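Open Day, Sat 8 August – Speaker Notes
Speaker: Saadet Gökçe, Okow
Hall B, second session

1. Welcome
Good morning, and thank you for coming. On behalf of Okow, I welcome our guests from Tokgöz and Gernevora. Please keep questions for Selim Sezer until the end of the demonstration.

2. The task on screen
(Pause until the lights are down.)
Everything shown in this part is simulated. The arm must pick up a single yellow block and set it down at a marked point. The view is close to the work, with the block standing upright and its top shaped in lobes. Each visitor group will see the task run from a new starting position – 71 have been prepared.
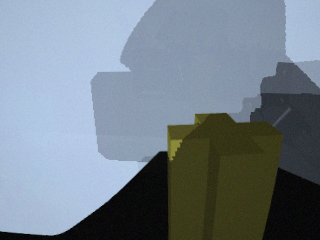
3. From simulation to the workshop
Urs Haslinger will explain how the programme is moved to the real arm. Mention the limit of 100 trials a day. Do not quote costs.

4. Questions and close
Hand over to Selim Sezer. Lunch is served in the east foyer. Visitor badges should be returned to the front desk.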